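Cladent adhesive wall hook, wire loop type: four months of use

I bought the Cladent hook to get plastic bags off the floor of a carpeted back room. The wall is painted drywall, white, with a thin baseboard, and I did not want to drill it. The hook is a small metal base with a curved wire loop and an adhesive pad on the back. Rated load on the package is 2,000 grams. Mine came from the Wolcombe online store in a pack of two.

Installation

Wipe the wall, let it dry, press the pad for 30 seconds, leave it unloaded overnight. I marked the height with a piece of red tape and set the hook just under it. The tape has stayed up as a reference, so that any downward creep of the base would show as a wider gap. So far I see none.

The pad is stiff and does not follow textured paint well. On a rough wall in the hallway the second hook let go after 18 days with a light cloth bag on it. I count that against the product, as the instructions say nothing about texture.

Loads

My regular load is a standard grocery bag, tied at the handles and hung by the knot. On a kitchen scale the bags I keep there run from 310 grams to 1,424 grams. The smooth-wall hook has held all of them. I did not test to the rated figure.

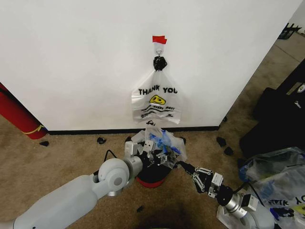 Bag hung by its tied handles, red tape above the hook, second bag below on the round black piece with the red base band.

Wire loop

The loop is the best part of the design. It is open enough to take a bunched knot in one motion, and the wire is smooth, with no burr at the tip. Thin plastic has not torn on it. The older Hrytsenko hook I used before had a flat stamped tongue with a sharp edge, and it cut through handles regularly.

The loop does swing a little at the base. With a full bag this does not matter - with an empty one it rattles when the door closes.

Removal

The failed hook left a gray film that came off with Holtedov adhesive remover. No paint came with it.

Verdict

Good on smooth paint, poor on texture. I would buy the pack again for the back room, and use a screw hook in the hallway. Four out of five.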